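Trirkthorpe Workshop: Wall Finish, Gallery

Posted October 30, 2021

The back wall of the Trirkthorpe workshop was filled, sanded and repainted in September. Paint was Garrido flat gray, 2 coats by roller, sanded with 200 grit in between. Product and tint details are on the Zotard job sheet.
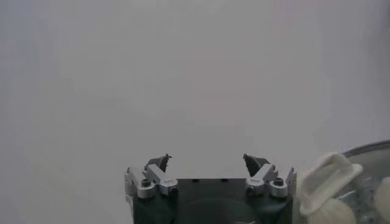 Pale gray surface, no seams or marks showing. Slightly cooler tone at upper left, lighter and warmer toward the right.

Notes on the finish

Drying time between coats was 40 hours with the heaters off. Filler was applied in thin passes with a wide knife and checked with a side lamp before primer. The old screw holes were cut back to sound plaster first.

Touch-ups should use paint from the same batch. Roll out to the nearest corner and do not spot-brush. Wipe with a damp cloth only; solvent leaves a shiny patch on flat paint.

Leftover paint is on the lower shelf in the Justcombe store, labeled by room.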